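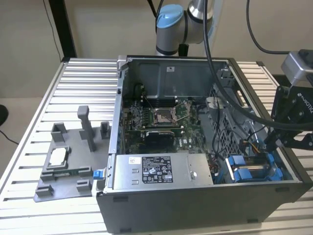 Subject: Re: Open day at Sidton, who is coming and what will run
From: Debora Negri
To: assembly-cell list
Date: 27 May 2026

Gaetano and all,

Thanks for the notes. I went over with the Marino people and stayed until they turned the lights off, so I'll answer your questions in order and then add a few things you didn't ask. My replies are under your lines.

Gaetano Vitale wrote:
> I can't make the open day because I'm in Gerkach that week. Could
> somebody who goes write up the processor demo for the list? Mainly
> I want to know:
>
> - is it a real computer or a bare board on a plate
> - how do they present the parts to the arm
> - do they do the lever, or does a person do the lever
> - how long does one run take
>
> In March they told me they were still using a bare board and that
> a full case was out of reach for this year. If that has changed
> I would like to bring our group over later.

> is it a real computer or a bare board on a plate

It's a real computer now, a used desktop tower with the side panel off, laid flat on the slotted aluminum table. The graphics card, the power supply and the drives in their blue caddies are all still in it. They left the cables in too. I asked if they had tied anything back for the visitors and was told no, the wires are where the last owner had them.

This matters for us. The socket is in the middle of the board, so the gripper has to come down past the walls of the case and stay clear of the memory slots, which are right next to the socket. With the bare board you could come in from any side. They told me the full case cost them 2 extra months, nearly all of it spent on approach paths.

> how do they present the parts to the arm

On a gray printed tray that sits on the table to the left of the case. The processor lies face up in a square recess, and there is a small circuit board with gold contacts standing in a slot in front of it. The tray has some raised blocks and a tall pillar. Flulport printed it for them, and they say the file is free to anyone on this list who asks.

I would not copy the tray as it is. The recess is cut for one size of processor and they reprint the whole thing when they change machines. An insert would save them a lot of plastic.

> do they do the lever, or does a person do the lever

In the part I watched, a person opened it. Every run started with the socket open, the retention frame up and the lever standing. The arm placed the processor, then lowered the frame and pushed the lever down. Opening is on their list. The trouble there is the little hook the lever sits under, where you have to push sideways before you lift.

> how long does one run take

70 seconds from pick to lever down, when it went well. They ran it 30 times over the day and kept a tally on a whiteboard by the door. I didn't write down the final score, but I saw it stop twice while I was standing there. Both times it was the placing step: the processor was turned a hair in the fingers, the force reading went over the limit and the arm backed off. No bent pins that I heard of. An operator reset the tray and started over.

Other things:

The fingers are on a Robotiq mount, with a camera housing above it looking at the case. The cables come down from overhead in loops, and one of the thick ones hangs over the inside of the case. I asked about snagging. They said it has happened and they now move slower on that side — a longer loop made it worse.

The talk before the demo was mostly for students and you can skip it. The one useful number was 2000, the recorded placements they have so far, bare board and full case together. They want to double it before they write anything up.

The viewing area is small. If your group comes, ask for a slot outside the open day. I stood in the second row for the first few runs and could see the arm but nothing inside the case. There is a screen, but it showed the force plot and not the camera.

Parking is behind the building, and you need to sign in at the front desk first or the gate won't open. The person to write to is the same as in March.

Gaetano, if you want to go over later in the summer, I'd be glad to go again. I would like to see the memory step, which they skipped this time. Tell me which weeks suit you and I'll ask them.

Debora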